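Subject: Re: [greltetti-users] Grasp state jumps to "open" while cloth is held

> We replay our towel episodes with Greltetti and the jaw estimator
> reports "open" in 59 of 371 episodes, although the towel is between
> the pads the whole time. With rigid objects we never see this.
> Is it a threshold problem, or do we use the wrong jaw model?

Hello all,

I had the same problem in June, and for me it was the threshold. The default compares the jaw width with the closed width plus 3 mm. Bunched terry cloth keeps the pads further apart than this, so the state flips each time a thick fold comes between them.
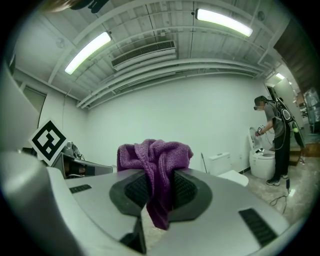

Towel held in the pads, wrist camera view, original fisheye image.

In such a case the width alone tells you very little. I now use the rate of change: if the width stays constant for 10 frames and is still below the command for full open, I label it "holding". The patch is on the branch Meltport, in the file for the state labels. Please do not undistort the image before the width estimation – the pads are near the center and the rectified version made my result more noisy.

One more question from my side. Does somebody run the Stukmont planner on these labels? It expects only two states, and I map "holding" to "closed" by hand at the moment. I would prefer to fix this in the exporter, but I do not want to break the old Jitpraphai configs.

Best regards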